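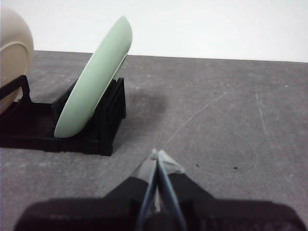
The bus to Varna left at 4 and she had two plates left to pack. Or one plate and a bowl, depending how you counted, and she wasn't counting, she was looking for tape. The tape had been on the windowsill. Then it had been on the boxes. Now the kitchen had swallowed it. She stood there with newspaper under one arm and looked at the rack, the black one, with the green plate leaning in it like it had all afternoon, and the cream dish next to it, and thought, not yet. Do the drawer first. The drawer was easy. Forks, the peeler, a corkscrew with a bent arm. Everything into a sock. Why a sock – because the bags were gone too.

Her mother called while she was on her knees under the sink.

"Did you eat?"

"I'm packing."

"That's not what I asked."

She said yes. She'd had crackers, standing up. Her mother said Cultau was calling for rain all week and to keep the coat out of the suitcase, on top, not in the bottom where she always put it. The coat was in the bottom. She said it was on top.

Hung up. Under the sink: a sponge, dried hard, half a bottle of Pacheco floor soap, the tape. The tape! She had no memory of putting it there and no time to have one.

The green plate had come from her aunt's place in Flundulley. A whole set once, mint green, too pretty for every day, so of course they used it every day. Her aunt let the kids carry them out to the yard. One went on the steps, one got dropped by a cousin who cried so hard that everybody forgot about the plate. By the time the house was sold there were 2 left, wrapped in a bath towel and handed to her through a car window. Take them, take them, I don't want to see them at the sale.

And then there was one, and that was him. Not on purpose. He'd been drying it and telling her about the job, the one up the coast, and he'd turned around to see her face. That was all. He swept up for an hour. He found a piece behind the stove the next day and put it in his pocket, thinking she didn't see.

He'd gone ahead in August with the big suitcase and the radio. He'd be at the station, or he said he would. He said it twice.

She did the pan. She did the mugs, newspaper inside and out. She wiped down the table, which never looked any different wiped, gray with all those thin curved scratches going accross it. He used to drag the lamp base around on it when he worked late. She'd told him and told him. She ran her finger along one of the long ones now, out and around and back toward her. Then she stopped, because the clock.

Up to 60 pounds a bag, the bus people said. She had no scale. She picked up the bag with one hand, then with two. Probably. Took out the cookbook. Put it back and took out the boots, then put on the boots. Fine. She'd be hot but fine.

The landlady knocked and came in at the same time, same as ever.

"You're leaving the dish rack?"

"You can have it."

"I have a rack." She looked at it anyway. "And the plate?"

"The plate's coming."

"It won't make it," said the landlady, kindly enough, and took the floor soap and went back upstairs.

So then the plate. She lifted it out and it knocked against the bowl, just a little, a small clean sound, and her whole back went cold. She turned it over. Turned it again. Held it up to the window. Nothing. The bowl too, nothing. She put the bowl in the pan and the pan in the box and taped the box shut with what was left, two strips, crooked.

The newspaper was all used up. She looked around for a towel and the towels were packed. Everything soft was packed. She had the suitcase open again before she'd really decided, digging down past the shoes and the sheets, shirts going over the side onto the floor, and got hold of the coat by a sleeve and pulled it out.

She wrapped the plate in it. Twice around, sleeves tied over the top. Held it against her chest and tried the doorknob with her elbow. Set everything down, got the door, picked everyting up again.

Ten to. It was raining here already.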